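Thursday, December 7, 2023. Sislow, the upstairs room, rain.
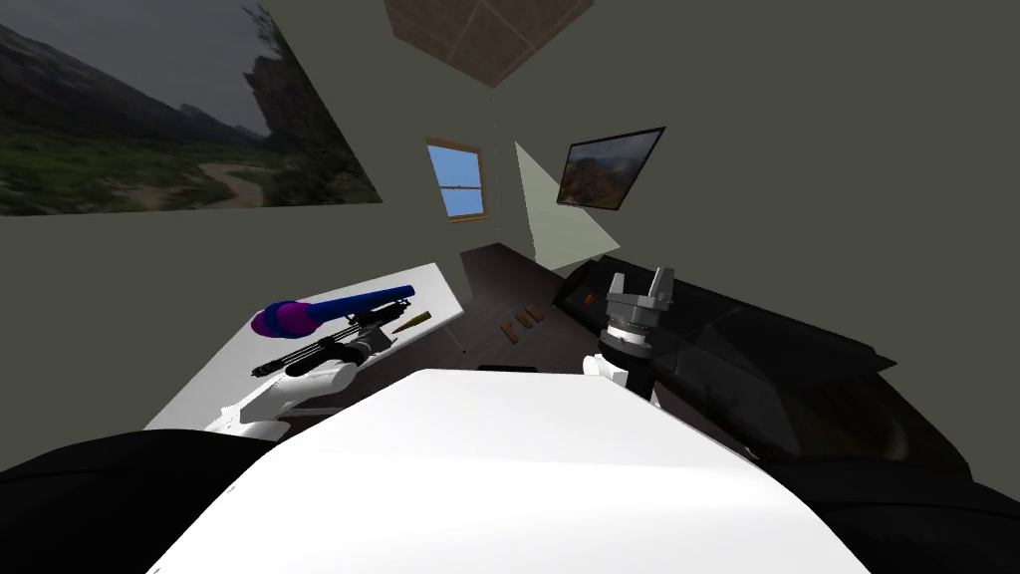

*Page last changed: the morning after, to fix the spelling of Gunvor's surname*

The rental listing called it "a cozy alpine hideaway for the discerning guest," and I have spent the evening trying to decide whether I am discerning. The hideaway part I'll grant. I drove past it twice. The sign for the house is the size of a paperback and faces the river, so it would be a great help to anyone arriving by canoe.

Got in a little after dark. The key was supposed to be in a lockbox by the woodpile. The lockbox was by the woodpile all right, but the code in the email was for the other house, the big one, which belongs to the same owner and is called Schwerdtfeger after the man who built it. Mine has no name. In the booking system it is "Unit 2." I called the number and got Wiebke Grube, who runs both places and was in the middle of dinner, and who gave me the right code through a mouthful of something. Then she asked whether I'd brought slippers. I hadn't. There was a silence on the line that I would call disappointed.

So, the floors. Stone, all of them, and as cold as you'd think. I'm writing this in two pairs of socks with my feet on my suitcase.

The rest is better than I deserve for the price. The bed is enormous and has one of those separate quilts per person, so I have a spare. The kitchen has a good knife, and I have stayed in places at twice the rate where the only knife was a souvenir. There's a stove downstairs with a laminated page of instructions in four languages, and the English one begins "Do never." I followed the English, then the pictures, and finally got it going by doing what my grandmother did, which was to put in less wood and leave it alone.

The guest book is wonderful. I read most of it while the stove made up its mind. A family stayed nine nights and wrote only about the neighbor's rooster. Svenja Lenz, who has come every February for years by the look of it, leaves a full page each time, and her pages have turned into a sort of running complaint addressed to the bathroom window. "Still sticks." "Still sticks, and now whistles." The latest one just says "You know what I am going to say." I went up and tried the window. It sticks. I feel I've been introduced to her.

Somebody else wrote that the hike to the upper lake was "an easy stroll with toddlers." The next guest, in a different pen, drew an arrow to this and wrote "NO." I plan to believe the arrow.

Supper was at the Grotoneo, the only place in the village with its lights on. It has a menu as long as a phone book and, in December, before the ski crowd turns up, serves two things from it. I had the dumplings. The other thing was also dumplings, but in soup. The man at the next table was Ľubomír Vlček, who drives the bus up to the pass in summer and the plow in winter, and he took a great interest in my tires. He wanted to know if they were winter tires. I said the rental desk had told me so. He went out in the rain, looked, came back in, sat down and said, "They are tires."

He says the pass closed yesterday and may open on Saturday or may not. I have a room booked on the far side of it, paid in full, no refunds. If the road stays shut, the way around is the valley highway and the tunnel, and that will eat most of a day. He drew me the route on a napkin, with a star on a bakery and a skull on a gas station. I didn't ask about the skull. I have enough gas.

I should write down the money before I forget. The deposit was 100, cash, and it comes back when I leave if I haven't "altered" anything. I put a log in the stove and wondered if that counted. The tourist tax is extra and goes in an envelope on the kitchen shelf with your name on it, all very trusting. The last guest's envelope was still there. Evander Tennant, whoever he is, underlined his name twice and added "PAID" as though he'd been doubted before.

Back at the house I laid out the plan for tomorrow on the bed and saw that it was a plan for a younger person in July. The upper lake, the chapel, the gorge, and the old cable station at Skalteck by four o'clock. The lake sits almost 1000 meters above the village, see the arrow. The gorge walkway is closed for the winter, as it says plainly on the website I printed out and carried all this way without reading. The chapel is open if you get the key from the lady at the post office, and the post office is open in the mornings on days I couldn't make out from the sign. I think they've been painted over.

That leaves Skalteck, and I do want to see it. The cable car hasn't run in years but the lower station has been turned into a small museum with the old cabins parked inside, and you're allowed to sit in one. Gunvor Strömberg told me about it on the train the first day. She'd ridden the thing as a child and said it swung so badly that her father, a big man, sang hymns the whole way up. She made me promise to sit in the green cabin. There may be no green cabin. I'd still like to look.

Other notes, mostly for me:

- Breakfast stuff: the shop by the bridge opens at seven. Coffee here is the tall metal pot kind, and there's half a bag in the cupboard left by some saint.
- The hot water goes lukewarm after a few minutes, then comes back hotter than before. Stand to the left.
- Wi-Fi works on the stairs. The fourth step is best. The landing gets nothing at all.
- Ask Wiebke about a second night in case the pass stays closed. Be humble about the slippers.
- Buy slippers.

The rain was getting heavier when I came in and now I can hear it on the skylight, along with something ticking in the wall that I've decided is the heating. If it freezes overnight the hill down to the bridge will be interesting. Ľubomír's last advice, shouted across the parking lot, was to leave the car where it is and take the morning bus to Skalteck, and he held up two fingers for either the bus number or how many there are in a day. I'll go down early and find out.

Stove's nearly out. I'm taking the spare quilt.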